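Fake Flowers and a Friday Night

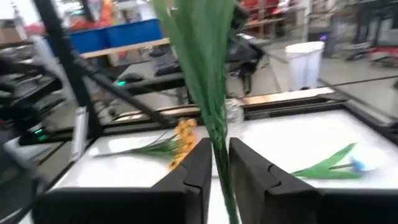 I've gone back and forth on artificial flowers for years. My grandmother had a bowl of them on her TV and they were gray with dust by the time I was in school, so I swore I'd never own any. Then we moved into the Penonley apartment, with its one north window, and I killed two ferns before May was over. So okay, fine, fake it is! What I've learned so far is that the greenery matters way more than the blooms. I used to start with the showy stuff, something like the blue tulip or that little sprig of yellow-orange blossoms, and then wonder why my vase looked like a grocery store bucket. Now the tall green stem goes in first, the one with the long skinny leaves that fan out at the top, and everything else gets tucked in around it.

I also lay everything out flat on a white table before I touch the vase. Colors look totally different on white than they do in the bag (my blue looked purple in the store, I swear).

Bending the stems is the other big thing. They come poker straight and real flowers just don't grow like that, so I give each one a curve with my thumbs, a little at a time. Macario Cisneros from down the hall uses pliers on the thick ones and he's probably right, but I can never find mine.

I spent 40 dollars on this round, mostly at Narnier, and I'm pretty happy with that. The vase is an old Salminen one from my aunt, narrow neck, kind of a murky green. If yours has a wide mouth you'll want pebbles or rice in the bottom or the whole thing flops over sideways.

Next up is the bathroom shelf. I'm thinking eucalyptus, if I can find some that doesn't look like plastic coins on a wire. Send me links!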